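Zostilex Produce Set: README and house rules
Last edited 2024-06-04

Hi, and thanks for downloading this. If you only want the file layout, skip down to "What's in the folders." I'd love it if you read the rules first, though, because they're the part I sweated over, and most of the mail I get about Zostilex comes from people who skipped them.

What it is

Zostilex is a set of teleoperated grocery recordings: two arms, two hands, a wooden produce display and a shopping basket. The operator picks things off the display and puts them in the basket, or moves them from hand to hand, or takes them back out again. I started it in January as a test bed for a labeling guide called Jaltside, and then the guide grew and the recordings grew with it (you know how that goes). So treat the two as a pair. Zostilex is the data, Jaltside is how we agreed to record it and write it down.

Rules for the floor

These are short on purpose. I want people to remember them with a headset on.

1. One person drives, one person holds the stop. The person with the stop doesn't chat, label or eat lunch.
2. Hands clear before arms wake up. Restocking happens with the arms parked, every single time, even if it's only one potato.
3. Speed stays at level 2 for anything with a person inside the tape. Level 4 is for an empty floor.
4. Look at your cables before each take, all the way to the strip.
5. If a hand closes on something it shouldn't, stop and open by command. Don't pry the fingers!
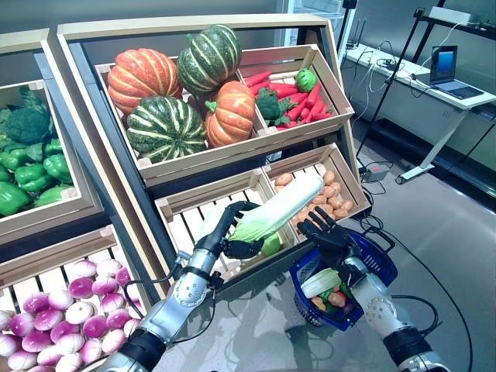
Rule 4 sounds fussy, I know. But a cable that was fine for the last take can end up somewhere else entirely once the arms have been swinging around, and I'd much rather lose a minute than an afternoon. We used to do this check once a session and now it's once a take, written on the sheet with initials.

Rules for handling produce

Go for big items from the side, and let the other hand help. Long, heavy vegetables like napa cabbage count as two-hand items in Jaltside whenever the operator brings the second hand in, even for a moment. Please label both hands for that whole stretch. I get grumpy about this one because half-labeled handoffs are a pain to fix later.

Don't squeeze for show. If the object is secure, stop closing. Operators who are new to this love a tight grip (I did too), and the model learns it from them.

A dropped item stays in the recording. Mark it "drop," finish the take if it's safe, and leave it in. Sets with the mistakes trimmed out look lovely and train badly, in my experience. 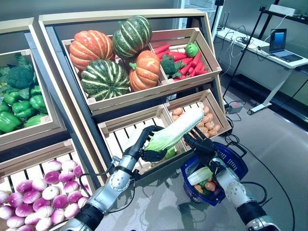
Cabbage held between both hands, basket hanging from the right arm.

Basket on the arm is its own tag, by the way. Use "carried" if the basket hangs from an arm and "placed" if it rests on anything. If you really can't tell, use "unknown" and move on. Guessing is worse than a blank, and Jaltside says so in bold.

Naming vegetables

Name what you can see in that view. If one camera gives you a clear bell pepper and another gives you a red blob, then the second one gets "red item," even though you've seen the other file and feel very sure. This caused our longest argument by far! I still think it's right. Each view has to stand on its own labels, or the checker (a little script named Zaki) can't compare them fairly.

Close views from the hand

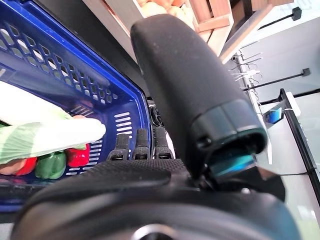 2 min read

The hand views come with a few extra rules. Parts of the hand itself are always in the way, so label the hand first and the produce after. Lint on the fingers is fine. A smeared lens isn't, and those takes go in the "hold" folder until a second person has looked at them. Don't draw boxes around things hidden behind a finger; box the part that shows and tick "partial."

What's in the folders

takes: the recordings, split into 20 sessions
labels: one file per view, Jaltside format
hold: takes waiting on a second look
sheets: scanned floor sheets with the cable check initials
zaki: the checker and its settings

Run Zaki before you send anything back. It will complain about missing hand tags, boxes outside the picture and produce names that aren't on the list. It has 7 error codes, all spelled out in its own help text.

Known gaps

One display, one style of basket, one kind of floor. Lighting hardly changes. I wouldn't use this set alone to claim anything about real stores.

The Clitora branch has a looser naming list with cooking names in it. Please don't merge the two lists. Questions and fixes go in the tracker, and put the session number in the title so I can find the take.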